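Renlow Teaching Cell - Working Group Minutes
Monthly meeting, January
Start 2:05 p.m.

Present: Theerawat Thepsuriya (chair, and minutes, as the last person to leave the room in December), plus operators, mechanical, data and one visitor from Grunham who asked to be put down as "observing."

Apologies: purchasing.

1. Minutes of the last meeting

Accepted, with one correction. The December minutes said the operators were "happy" with the new hand controller. The operators would like this changed to "using."

2. Actions carried over

Second foot pedal for the teleop station: arrived, wrong connector. Carried over.
Label the emergency stop on the Fellent bench: done.
Agree a naming scheme for recordings: three schemes were submitted. Carried over, with a request that people stop using all three.

3. Demonstration count

The target for the slot task is 2,000 usable demonstrations. We have 399 recorded, of which 105 were thrown out at review, mostly for long pauses while the operator talked to somebody. That leaves 294. Theerawat noted that the policy learns whatever it is shown, and at present it is being shown how to stop and think about lunch.

Operators asked whether a pause of a few seconds really matters. Data said yes. Operators asked whether data would like to come and drive the arm for an afternoon. Data has agreed to one hour.

4. Slot panel task

Most of the meeting. The gray panel is now in place in front of the aluminum wall and everyone has had a turn at it by remote control. Lining up with the slots is the hard part. From the operator's chair the depth is difficult to judge, and people either creep in by hairs or arrive with confidence in the wrong place. The wrist view was put up on the screen for discussion.
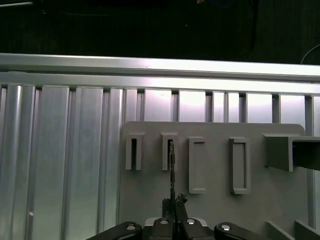 Item 4: wrist view, gripper at the second slot holder.

Points raised:

The ribbed wall is very shiny under the overhead light. Data is worried that the model will grow attached to the highlights. Mechanical offered to cover the wall. Data then worried that the model would miss them. Agreed to record one batch with the light dimmed and compare before anybody buys cloth.

The two left-hand holders are open at the front and the next two are closed frames, so they want different approaches. Up to now they have all been logged under the same task name. Agreed to split them.

The gripper body fills much of the bottom of the wrist view, and operators would like to see more of the panel. Mechanical can tilt the camera bracket, which means redoing the calibration. There was a silence here that the minutes will record as support.

Hand guiding against remote control: two operators would sooner take hold of the arm and walk it through the motion. It is faster and they can feel contact. The trouble is that their hands and sleeves then turn up in the side camera, and there will be no sleeves at run time. Agreed to stay with remote control for the recorded set and use hand guiding only to find good starting poses.

5. Rattanakul trial

Rattanakul have asked for 300 demonstrations of the same task from their own operators, on our cell, in order to compare styles. No objection, provided they use our reset procedure between attempts. It was pointed out that we do not have a written reset procedure. We have a habit. Theerawat to write the habit down.

6. Any other business

The chair at the teleop station sinks slowly during use. One operator believes this explains a downward drift in her later recordings. Data would like to laugh at this but has looked at the plots and is no longer sure. Chair to be swapped.

The visitor from Grunham asked how long before the robot does the task by itself. Theerawat said that was a good question and moved to actions.

Actions

Mechanical: camera bracket tilt, then recalibrate. Replace the chair.
Data: split the task names, run the dimmed-light comparison, drive the arm for one hour.
Operators: no talking with a recording open.
Theerawat: write the reset procedure and send it to Rattanakul. Chase the pedal connector. Pick a naming scheme and put up with the complaints.

Closed 3:40 p.m. Next meeting in February, same room, unless the projector is taken again.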